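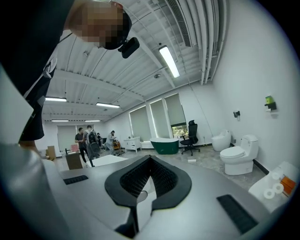 Slide 1: Handheld gripper, gray shell and black fingers, with bathroom fixtures on show behind it.

Speaker notes: The Kitden handheld kit after one September of use
6 min read

Leave slide 1 up while people sit down. Start at 10 past.

Say who we are. Wollau collects manipulation data for companies that want robots to do household jobs. We rent or buy the tools and supply the people. We don't build hardware. This talk is a review of one kit, the Kitden handheld gripper from Sastent, and the upload service that comes with it. We paid the list price and Sastent has not seen these notes.

Ask for a show of hands: who has collected with a handheld gripper before? If it's most of the room, skip slide 2.

Slide 2: What you get
The kit is a gripper, a head camera with its mount, a charger, a hard case and spare finger pads. The operator holds the gripper and does the task by hand. The gripper camera records what the fingers are doing, and the head camera gives the wider view. No arm is needed until you train.
The service is billed per month. You upload, they sync the two views, and you get episodes back with gripper width and pose.
Mention that the head camera is optional and that we ordered it with every kit.

Slide 3: What we did with it
We planned 700 episodes of bathroom and tidying work: putting paper rolls away, closing lids, wiping a rim, moving small boxes from one surface to another. We finished all of them. Three operators took turns. A normal shift was 35 episodes, and nobody was asked to do more than that.
Go back to slide 1 for a moment. Point at the black fingers and the V they make when open. Then point at the ribbed pads on the shell, one on the left and a larger one on the right. I'll come back to both.
White toilets and a white wall are hard on tracking. Plain surfaces give the software little to hold on to. Say this slowly, people write it down.

Slide 4: Fingers
The fingers are soft and they grip well. Paper rolls, cardboard and bottle caps were all fine. Thin flat things were a problem. A cloth lying flat on a counter took several tries for every operator, and we ended up folding the cloth first.
The inner surface picks up lint. Wipe it at every break. We changed pads once during the month, and the change took two screws and a few minutes.
The V opening is wide enough for a roll on its side. It is too narrow for most cleaning buckets, so use the handle.

Slide 5: Weight and comfort
This got the most comments from our operators. The shell is smooth and the weight sits forward of the hand. Above shoulder height it gets tiring fast. We moved all high-shelf tasks to the first half of the shift.
The ribbed pads help. One operator with small hands still wanted a strap, and Sastent does not sell one.
The head mount was comfortable enough with breaks. It needs refitting after every break, and you should check the view before you start again. We lost a morning of head footage by skipping that check.

Slide 6: Tracking
Show the two plots side by side. Left is a furnished room, right is the white one.
In the furnished room almost everything came back usable. In the white room, the service rejected 100 episodes on the first upload. We slowed down the start of each take, looked across the room before reaching in, and shot those again. Most passed the second time. The rest we redid after putting boxes and other small items within view of the gripper.
Sastent support answered within a day. Their advice was to add printed markers. We didn't want markers in the data, so we can't tell you how well they work.
If someone asks about blinds and daylight: we kept the blinds down on bright afternoons and saw fewer dropped takes. We didn't test it properly.

Slide 7: The other one
We also tried the Lawal gripper for a short time. It is lighter, and its fingers are harder and slip on paper. There is no upload service, so you do your own syncing. If you have an engineer free, it's a fair choice. We didn't, and we went with Kitden.

Slide 8: Would we buy it again
Yes for tabletop and waist-high work. For shelves and flat cloth, rent one first.
Things we asked Sastent for: a strap, a warning on the gripper when tracking drops, and a rejection report that says why.
The warning matters most. At present you learn about a bad take after the upload, when the room may already be set up for something else.

Questions. Have the spare pads on the table so people can handle them. Pricing is on the handout. Don't quote it from memory.

Related
Setting up a room for handheld collection
Finger pads: when to change them
Notes on shift length for operators

This site uses cookies to remember your settings. Accept or manage choices.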